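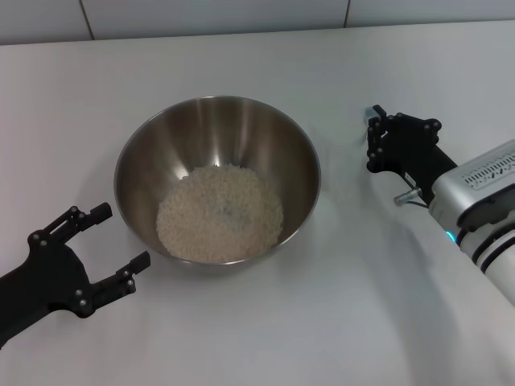
Support > Kitchen > Kestico Rice Cooker > User Guide

Filed under: Setup & First Use

4. Measuring and Rinsing Rice

Rice is measured and rinsed in a separate mixing bowl. Do not rinse rice in the inner pot. Grains caught under the pot can mark the heating plate and cause uneven cooking.

4.1 Before you start

Use a stainless steel bowl with a rolled rim and a flat bottom. Place it on a level, dry surface with clear space on both sides. Measure rice only with the cup supplied. Other cups do not match the water lines in the pot.

4.2 Procedure

1. Fill the measuring cup with uncooked rice and level it with a straight edge. Do not pack the rice down.
2. Empty the cup into the bowl. Repeat until the required amount is reached. The maximum is seven cups.
3. Check the rice for husks and discolored grains. Remove them before adding water.
4. Add cold water until the rice is covered.
5. Stir with an open hand for 15 seconds, then pour off the cloudy water. Hold the bowl by the rim and tilt it slowly.
6. Repeat steps 4 and 5 until the water is nearly clear. White rice normally needs four rinses.
7. Drain in a fine strainer for 15 minutes.
8. Transfer the rice to the inner pot and spread it flat. Add water to the line that matches the number of cups used.
9. Wipe the outside of the pot dry and lower it into the cooker.

NOTE: Parboiled and enriched rice should not be rinsed. Go directly from step 3 to step 8.

NOTE: For small batches, weigh the rice. Allow 100 g of dry rice per person and set the scale to zero with the bowl in place.

CAUTION: Do not place the mixing bowl on the heating plate or inside the cooker. Only the supplied inner pot may be heated.

CAUTION: Do not run the cooker with a wet pot base. Moisture on the plate may trip the thermal cutoff — see Section 7, Error Codes.

4.3 Cleaning the bowl

Wash with warm water and mild detergent. Starch left on brushed steel dries to a white film — soak the bowl before wiping. Do not use steel wool.

Text: Nele Weidemann. Revised March 8, 2020.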